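Yu-na Maeng ran the second-hand bookshop in Koltow for 18 years before she sold the lease. She now repairs and rebinds books from the back room of her house, and she has a waiting list that runs to September.

"I never meant to do repairs," she says. "People would bring in a cookbook with the spine hanging off and ask what I'd give them for it. I'd say nothing, but I can fix it for you if you like. After a while that was half the trade."

She learned from a retired binder in Sturkau, driving out there every second weekend for a winter. He charged her 20 dollars a lesson and made her sew the same section until the thread sat flat. The glue she uses is still the one he taught her to cook up, a plain wheat starch paste. She keeps it in the fridge beside the milk.
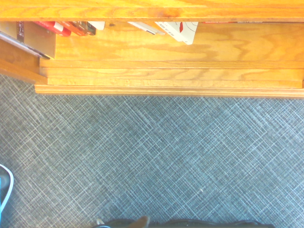
Most of the damage she sees happens at home on the shelf. People pull a book out by the top of the spine, and in time the cloth tears there. Leaning is the other trouble. A book left on a slant, like the dark brown one at the far left of the row, carries its weight on one corner, and a heavy one will work loose from its cover over a few years. "Stand them up straight and put something next to them," she says. "It doesn't have to be a proper bookend. A tin of tomatoes will do."

She is less worried about sunlight than people expect. Faded cloth can't be put right, but the book still opens and closes. Damp is what she turns away. A customer from Durnodetti once brought her a family atlas that had been kept in a boat shed, and she sent it home again.

Her largest job so far was for the school library at Tan, 237 books over two summers. She was paid 800 dollars for the first batch and says she undercharged.

"I'd quoted for loose hinges. Then I opened the boxes and someone had been at them with packing tape."

Tape is the one subject that makes her raise her voice. It goes yellow, the sticky part soaks into the paper, and getting it off can take longer than the repair. If a page comes out, she would like you to tuck it back in where it belongs and leave it alone until she can see it.

She works mornings, from seven until the light moves off the bench.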